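Živko Milošević lleva 4 semanas comparando manos robóticas en simulación para Gredex y no se fía de los resultados. «Tengo 3,479 ensayos guardados y ninguno me dice qué mano compraría», protesta. El simulador, Puvitz, le parece cómodo. «Demasiado. La fricción la pones tú. ¿Y quién la ha medido?»

Le pregunto por el controlador de Uddin, que promete un agarre más estable. Se encoge de hombros. «En pantalla, puede. Que me lo enseñen con un cartón de verdad.»

Dos vistas del banco virtual, con la mantequilla entre las manos: 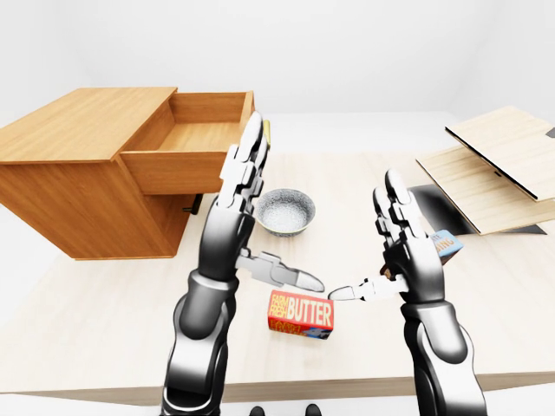
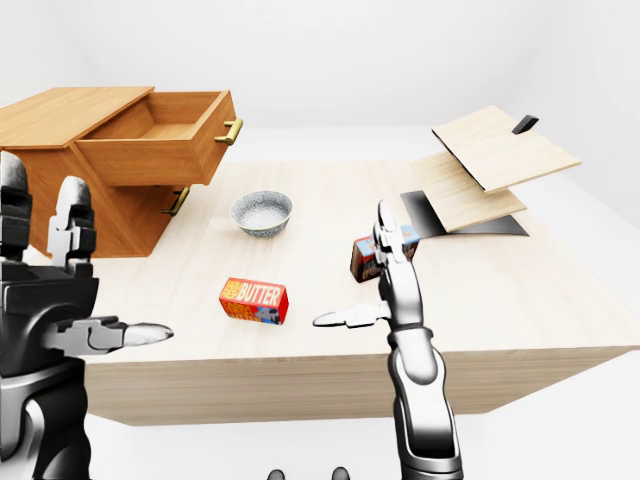 Halfdan Stougaard, su jefe, quiere decidir en diciembre. Milošević pide antes 20 pruebas físicas con cada modelo. «Si luego coinciden, me callo. De momento no firmo nada.»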